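Chapter 7
Cloth on the Table: Weaves, Checks and Prints

Go and look at the nearest piece of cloth, and get your nose right up to it. Chances are you'll see threads going over and under one another, hundreds of them, as steady as a heartbeat. People have been making cloth this way for thousands of years, and it is still one of the cleverest things hands have ever worked out!

In Chapter 6 we followed fiber as it became yarn. Now the yarn goes onto the loom. The threads that run the length of the cloth are the warp. The threads that cross them, side to side, are the weft. Keep those two words close, as every pattern in this chapter grows out of them.

Start with plain weave, one over and one under. If warp and weft are the same color you get a solid cloth. Change the color of the warp every so often and you get stripes. Do the same with the weft as well and the stripes cross, and there it is, a check (my favorite moment to watch in any weaving class, because the pattern seems to come up out of nowhere). Where two light threads cross, the square is light. Where dark crosses dark, it is dark. Where they mix, your eye blends them into a shade in between.

The old mill at Clumham kept a pattern book with 953 numbered checks in it, and 636 of those used only two colors of yarn. Think about that for a minute. Two colors, and all the variety came from changing the width of the stripes. The Plelley sampler, which you will draw on graph paper in Activity 7.2, has a repeat of 82 threads and then starts over.

Printing works differently. The color goes on after the cloth is woven, so a printer can add flowers, fruit or animals anywhere on the surface. A printed design can even copy a woven check. To tell them apart, turn a corner over: a woven check is usually just as clear on the back, while a print often looks paler there.

Key words: warp, weft, repeat, plain weave, check, plaid, print

Before you read on, find a cloth at home with a pattern on it and sketch one full repeat. 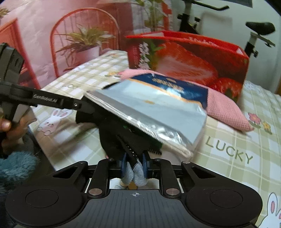
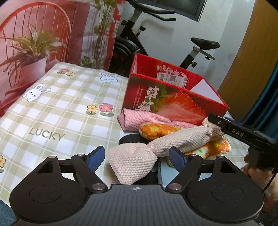
Figure 7.1 Tablecloth with a printed rabbit design. The plaid shows in the second picture.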